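Clurine Shared Offices
Frequently asked questions
Last updated November 2019

What do I get with a membership?

A desk, a chair, heating, lighting, wired and wireless internet, and use of the kitchen. Tea, coffee and milk are included. Printing is charged per page and added to your next bill.

What is the difference between a fixed desk and a floating desk?

A fixed desk is yours for as long as you pay for it. You may leave a screen, books and papers on it overnight. A floating desk is any free desk in the open-plan area. You have to clear it when you leave. Floating members can rent a locker by the month.

How many desks are there?

There are 120 at Lakberg and 82 at Dursun. Both figures include fixed and floating desks. Desks in the private rooms are let separately and are not part of the count.

Can I use both buildings?

Fixed desk members can work from the other building on a floating basis at no extra cost. Floating members choose one building when they join. You can change your building once per calendar month by writing to the front desk.

When are the buildings open?

The front desk is staffed during normal office hours. Fixed desk members have a key card and can come in at any time, including public holidays. Floating members can use their card from early morning until the building is locked in the evening. The exact times are posted by the main door and change slightly in winter.

How do I book a meeting room?

All rooms are booked through Ditik, our booking system. Your login is sent with your welcome letter. Rooms are booked in slots of 30 minutes, and you can book several slots in a row. If you do not turn up, the slot is still charged.

I have forgotten my Ditik password. What should I do?

Use the reset link on the login page. The message can take a few minutes and sometimes ends up in the junk folder. The front desk cannot see your password but can send the reset message to another address if yours has changed.

Is it noisy?

It varies during the day. The open-plan area is shared by people doing different kinds of work, and you should expect some talking and walking about. We ask members to take long phone calls in the booths and to keep their phones on silent at the desks. Music needs headphones.
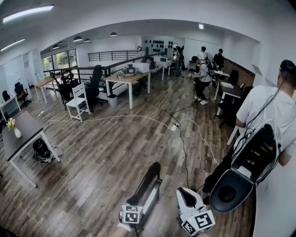

A member at Dursun wrote to tell us that mornings were fine but that the hour after lunch was hard going, with three or four calls happening at neighbouring desks, and asked whether part of the floor could be kept for quiet work. We have since set aside the desks at the far end of both buildings. Calls are not allowed there at any time. Please move to a booth before you answer.

Can I bring visitors?

Yes. Sign them in at the front desk. A visitor who stays for a short meeting does not pay. A visitor who needs a desk for the day pays the day rate. You are responsible for your visitors while they are in the building.

Can I bring my dog?

Not at Lakberg, where the lease does not allow it. At Dursun, dogs are allowed in private rooms if everyone in the room agrees. Assistance dogs are welcome everywhere.

Can I have post delivered?

Fixed desk members and private room tenants can use the building as a business address. Floating members can add this for a monthly fee. Parcels are kept behind the front desk. Please collect them within a week, as the shelf is small.

Is there parking?

Lakberg has a car park with over 30 spaces, shared with the other tenants of the building. Spaces cannot be reserved. Dursun has no car park. Both buildings have covered bicycle racks, and the one at Dursun is locked at night.

How do I pay?

By direct debit or bank transfer at the start of each month. We do not take cash. If you join part of the way through a month, your first bill covers only the days that are left.

How do I cancel?

Write to the front desk giving 30 days' notice. A phone call is not enough. Your deposit is returned once you have handed back your key card and, if you have one, your locker key.

Will prices go up?

Prices are reviewed every September. Members are told in writing before any change takes effect.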